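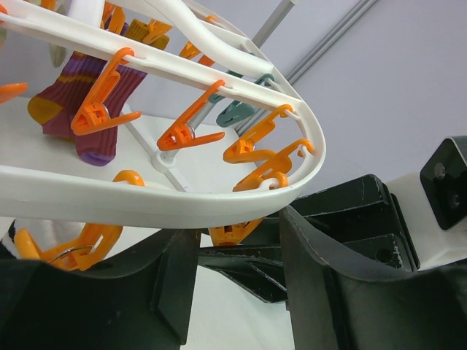

Sock airers with pegs, worth it or landfill?

pegsandprejudice
I got fed up with draping socks over the radiator, so in April I bought one of those white plastic oval ones with the clothespins already hanging off it. Mostly orange pins, a couple of mustard, a teal one. I love it more than I should! Socks go up by the cuff, toes down, and I'm done before the kettle boils. Does anyone hang theirs by the toe? My sister swears the cuffs stay tighter that way.

molly_rinse
Toe, always. The clip leaves a dent in the ribbing if you do it at the cuff and then you've got a little pinch mark on your ankle all day.

Eglė Kivi
Disagree with molly. On thick ribbed socks the dent is gone once you've worn them for five minutes, and toes are where mine wear through, so I'm not putting a spring clip there. I've had a Rätsep one for years and have only ever hung by the cuff.

bucketlist60
Mine was a Molel and the pins went brittle from the sun. Snapped one after another. I went back to a plain wooden rack, it holds more and there's nothing to break.

pegsandprejudice
Ooh, mine stays indoors so maybe I'm safe? What I like about the hooked tops is you could swap one out if it did snap. No idea where you'd get matching orange though.

Eglė Kivi
Trirkex sells loose ones. Don't expect the same orange.

molly_rinse
Who is matching their clothespins lol

pegsandprejudice
Me, apparently. I keep purple socks with purple socks too (maroon ribbed ones, my favorites, please don't judge).

bucketlist60
Still say wooden rack.

Comments (3)

tumblelow: Got the Akimix after reading this. Pins are stiff, my thumbs hurt.

nan_in_127: Cuff. My mother did cuff and so do I.

dryday637: Pair them on the rack and you never have to sort them later. Saves me a whole evening of matching.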